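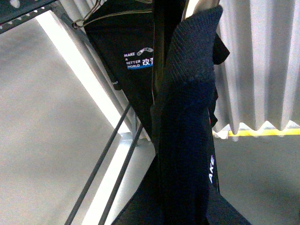 Ilse Boersma writes that every home care agency she called quoted an hourly rate in the first minute and then could not tell her what a month would cost, and she wants to know whether that is normal. It is normal. It shouldn't be, and most of the questions below are some version of hers.

Print this page | E-mail this page

Search this site: Enter keyword Go

HOME CARE AGENCIES: FREQUENTLY ASKED QUESTIONS

Why won't they give me a monthly figure?

The official answer is that every client is different. Fair enough, but you can tell them how many hours you want and on which days, and after that it is multiplication. What they often don't want to put in writing is the rest of the bill: the weekend rate, the holiday rate, the mileage, the short-visit surcharge. Ask for a sample invoice with the name blacked out. An agency that has been open more than a few months has one. If they say they can't share it, I would call someone else.

What is a minimum visit?

The shortest block of time they will sell you. Three hours is common in the contracts readers send me. If your father needs help getting up and washed, that may be one hour of work and two hours of a stranger sitting in the kitchen, and you pay for all of it. Some agencies will sell a shorter visit at a higher rate. Do the arithmetic before you feel grateful.

The agency near me charges an assessment fee. Should I pay it?

I don't see why. Raghda Ghanem was billed $206 by Wuyts Home Partners for an assessment that she says took 15 minutes and ended with a brochure. An assessment is how the company finds out what it is going to charge you. If a nurse comes and leaves you a written care plan you can take elsewhere, that is worth something. Ask beforehand if you get to keep the plan. Wuyts did take the fee off her first invoice after she complained, so complain.

Are the caregivers really "carefully screened"?

I have never seen an agency advertise careless screening. Ask these instead:

- Which background check is run, and does it cover other states?
- Is it repeated after hiring?
- Who calls the references, and how many?
- Are the caregivers employees or contractors?

The last one matters more than it sounds. With a contractor, or a "registry" that only makes introductions, you may turn out to be the employer, which can leave you with payroll taxes and the bill for an injury. Bulness, for one, calls itself a "care community" on its home page and a referral service on the back of its agreement. Read the back.

Will it be the same person every time?

They will say they try. Get them to say what happens when they fail. I like a clause that caps the number of different caregivers in a month, and I have seen exactly one agency agree to it without an argument. For somebody with memory loss a parade of new faces is hard, and the agency knows this – it is usually in their own brochure.

What does "certified in dementia care" mean?

It depends on who did the certifying. It can be a proper course with supervised practice, or it can be a set of videos watched on a phone. Fenus puts a gold seal next to its caregivers' names, and when I asked what was behind the seal I was told it was "a proprietary curriculum." I asked how many hours. I'm still waiting. Ask for the name of the course and the number of hours, then look the course up yourself.

Does Medicare pay?

Mostly no, at least for the kind of help people mean when they say "home care." Medicare can cover part-time skilled care at home for people who meet its rules, and aide visits that go along with it. It doesn't cover somebody coming over day after day just to help with meals and dressing. If a salesperson is vague about this, assume the vagueness is on purpose. Medicaid is a different matter and varies by state, so call your state office or the Area Agency on Aging. They are free and they aren't selling you anything.

What about long-term care insurance?

Find the policy and look for the elimination period, the stretch you pay for yourself before benefits begin. Then check if it counts calendar days or only days on which you had paid care. A family buying two visits a week can wait a very long time under the second kind. Also check that the policy accepts the agency. Some want a state license, and in some states there is no such license to be had.

I was told the rate goes up if I don't sign by Tuesday. Is that true?

Maybe it is. I would let Tuesday come and see. Stollov ran a "spring rate lock" that was ending in May, and when I called again after it had ended I was offered the same price.

How do I get out of the contract?

Look for the notice period and for what happens to the deposit. Five days' notice is livable. Thirty is a lot if your mother has gone into the hospital and there is nobody at home to take care of. Look for a clause on hiring the caregiver directly, too – the penalty can be thousands of dollars, and it may keep running after you have left.

Do online reviews help?

A little. I skip the top ratings and the furious ones and read the middle, where people complain about late arrivals and billing. Watch how the company answers. "Please call our office so we can make this right" pasted under every complaint is an answer of a kind.

Can you recommend an agency?

No. I don't take money from any of them and would like to keep it that way. Send me your contract with the names removed and I'll tell you which paragraphs I would cross out.

Print this page | E-mail this page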